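House Histories | Interviews

The owner of 81 Nirkik Street had lived in the brick row house for a year before she looked up its first deed. "I thought I'd spend an afternoon on it," she says. "That was in March, and I'm still going!"

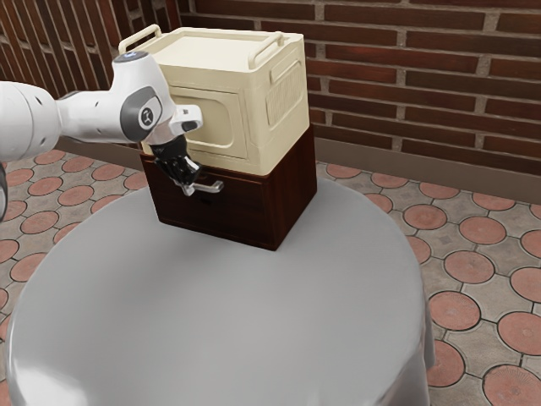
4 min read

She started with the building permit, which names the Chamoun brothers as builders and puts the cost of three matching houses at $1,000 each. "I read that line out loud to the dog. Then I wanted to know who paid them."

The answer was a harness dealer named in the deed only as Ikberg. He kept the middle house and sold the other two before the plaster was up.

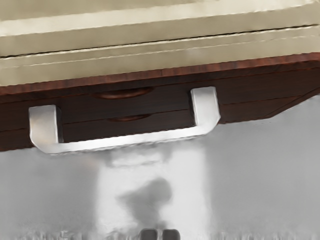

"He never lived here, though — he rented it out for 33 years," she says. "So the deeds tell you almost nothing, and you have to go to the city directories. I love the directories. You get a dressmaker, two piano teachers, a man who just calls himself 'clerk.'"
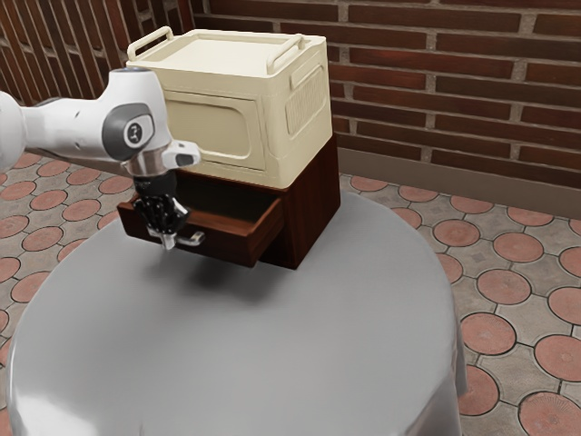
Source: Jumitz Neighborhood Archive

Her favorite find is a bay window dispute with the house next door. The archive holds 146 pages on it, with sketches. "They fought over how far it could stick out, and you can still see who won when you stand on the front steps." 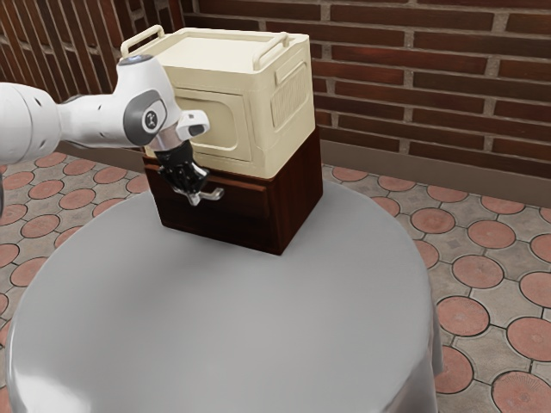
She is now tracing the rear ell, which shows up on one fire map and is missing from the one before. "I have a theory about the kitchen," she says, "and I need one more map."

Contact us | © Jumitz House Histories | Back to top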